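Wipe a wood tabletop with the grain, using a cloth wrung out until it no longer drips. Standing water is the main cause of raised grain and white marks, and most tables are damaged by cleaning more often than by use.

## Identify the finish first

Test on the underside or the inside of a leg.

- Place one drop of water on the surface and leave it for 2 minutes. If it beads, the finish is a film (lacquer, varnish, shellac or polyurethane). If it darkens the wood, the finish is oil, worn wax or nothing at all.
- Rub a hidden spot with a cotton swab dipped in denatured alcohol. Shellac softens and turns sticky. Lacquer may dull slightly. Polyurethane shows no change.
- Scrape lightly with a fingernail. Wax leaves a pale curl under the nail.

Write the result on a piece of masking tape and stick it under the top. The same test then does not have to be repeated at every repair.

## Routine cleaning

Mix one teaspoon of plain dish soap into a quart of lukewarm water. Apply with the cloth, never directly to the table. Follow with a second cloth dampened in clean water, then a dry one. Work in strips the width of the cloth and overlap each strip by an inch.

Glass cleaner containing ammonia clouds shellac and lacquer. Vinegar does no cleaning that soap does not do better, and over time it dulls an oil finish. Silicone sprays leave a residue that causes craters in any new coat applied later.

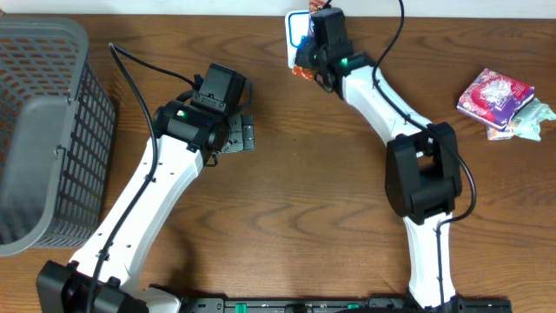 *Photo: Skaveleo*

Pronounced grain hides light scratches but collects fine dust in open pores. Use a soft brush before the damp cloth on these tops, stroking along the lines. A vacuum with a brush head also works if the bristles are clean.

## White rings

A white ring is moisture held in the film and has not reached the wood.

1. Leave the mark alone for a full day. Light ones often fade.
2. Lay a dry cotton cloth over the mark and pass an iron over it on the lowest setting, no steam, for a few seconds at a time. Lift and check after each pass.
3. If a trace remains, rub with a small amount of paste wax on 0000 steel wool, with the grain. Buff off after 17 minutes.

Step 3 changes the sheen. On a glossy top, the whole surface may need the same treatment to match.

## Black rings

Black marks are in the wood itself, usually iron reacting with tannin. The finish has to come off before they can be treated. Oxalic acid crystals dissolved in hot water will lighten them. Wear gloves and eye protection, rinse well, and let the wood dry overnight before sanding. Wear a dust mask for the sanding, as dried residue irritates the lungs.

## Re-oiling

Oil finishes need a new coat when water stops beading. Sand lightly with 320 grit, remove all dust, and apply a thin coat of boiled linseed or tung oil. Wait 30 minutes and wipe off everything that has not soaked in. Oil left on the surface turns gummy and attracts dirt.

Oily rags can catch fire on their own. Spread them flat outdoors to dry, or submerge them in water in a lidded metal can. Do not put them in the trash in a ball.

## Humidity and placement

Keep room humidity near 50 percent where possible. A solid top moves across its width with the seasons, so the screws holding it to the apron must sit in slotted holes or clips. If a crack appears in winter, check these fasteners before filling it. Many close up again by July.

Keep the table away from heating vents. Felt pads under lamps and vases should be lifted and cleaned monthly, as grit trapped in the felt scratches more than a bare base does. Rubber feet can stain lacquer permanently; put a cork disk under each one.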